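Category: About Us
Posted in August by Sigita Eglītis

Rebane is a home organizing company. We sort kitchens, pantries and utility rooms for people who live in them and want to find the can opener. Melina Balaskas started the business alone, working out of her car, and there are now four of us: Melina, Raimonds Org, Kęstutis Vītola and me.

Most of our work is drawers. A typical kitchen visit begins with a walk through the room, and then we open everything and ask what gets used. We work one drawer at a time. The contents go up on the counter, like goes with like, and the owner decides what stays. We don't throw anything out on our own, and we don't sell bins or dividers. If you want them, we will measure for them and you can buy them wherever you like.

Measuring spoons and cords are the two things we find in the wrong place most often. Spoons end up under everything else, and cords turn up in kitchens that have no use for them. Our usual advice is to keep spoons on one ring near the mixing bowls and to move cords out of the kitchen altogether.

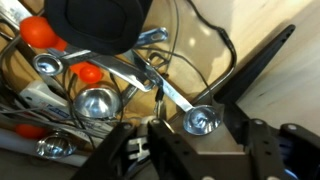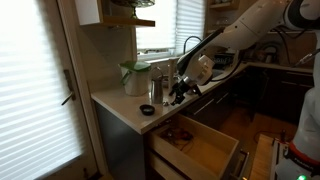
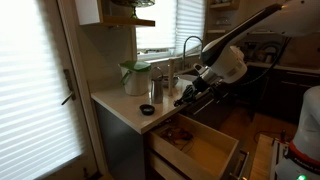 An open drawer in a kitchen. The measuring spoons are in the first picture.

A single drawer visit is 34 dollars. A full kitchen is 200 dollars for up to 12 drawers, and cabinets are quoted after we have seen them. We ask that the dishwasher be emptied before we arrive. Counters can stay as they are. Compost bins, pitchers and anything else you reach for daily will be put back where you had them unless you tell us otherwise.

Kęstutis handles the pantry work and also does labels. Raimonds takes the bookings and most of the evening visits, which start at 6 p.m. Sarmīte Sepp kept our books for years and still fills in when he is away.

We cover Fusow and the streets on the near side of Elska. For addresses farther out, call first and we will tell you if we can make the trip.

This site uses cookies to remember your preferences. Accept | Manage settings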